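Course Handout 3: Camera Pose Estimation When the View Is Poor
Robot Perception and Control, Fall Term
Ternden Institute, Department of Automation

Purpose of this handout

The first two handouts treated visual odometry under favorable conditions: a textured table, steady light, and a camera that moves slowly. This handout deals with the frames in between. Students should read it before the laboratory session and bring a printed copy.

A hand-held gripper with a wrist camera records video and inertial data together. The tracking software, in our case the Jusar pipeline, must recover the path of the gripper from that record. The path is later used to train a control policy, so an error in the pose becomes an error in the action the policy learns.

3.1 Where features come from

The tracker selects corners and small patches of high contrast. It assumes that most of them belong to objects that do not move in the room. When the camera turns toward the ceiling, or a nearby surface fills much of the view, that assumption must be checked.
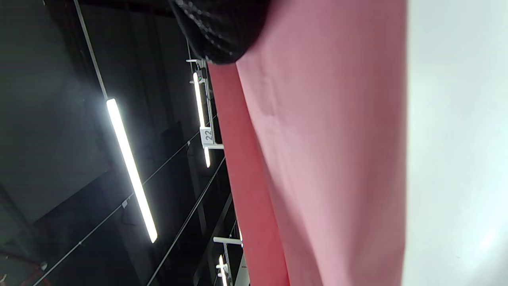
Wayne Treloar

Consider how few regions are of use to the tracker. The pink surface and the pale area along the right are large but offer little contrast, and the faint creases give weak corners. The lit tubes are bright and the longest is surrounded by bloom, so their outlines may shift with exposure. The small sign reading 22 is a better candidate: it has sharp printed edges and is fixed to a light fixture. The white crossbars are also suitable.

The strong diagonal of the lights calls for care. Points along a straight line constrain motion across the line well and motion along it poorly. The inertial data must supply the rest.

3.2 Rules used in the laboratory

The default setting requests 155 features per frame. If fewer than 40 survive the outlier test, the frame is marked weak and its visual term is given less weight. After 8 weak frames in a row the tracker stops adding map points and relies on inertial data until a known part of the map is found again.

Students may change these limits, but each change must be entered in the run log with the old value beside it.

3.3 Masking

Surfaces that may move with the operator should be masked before features are selected. The Fallia tool draws masks by hand; the automatic method is covered in November.

3.4 Exercise

Load the Kalniņš sequence, which has 661 frames. Run the tracker once with masks and once without. Plot the number of surviving features against time for both runs and mark every weak interval. Submit the plots with one page of comment by Thursday, August 29, 2024.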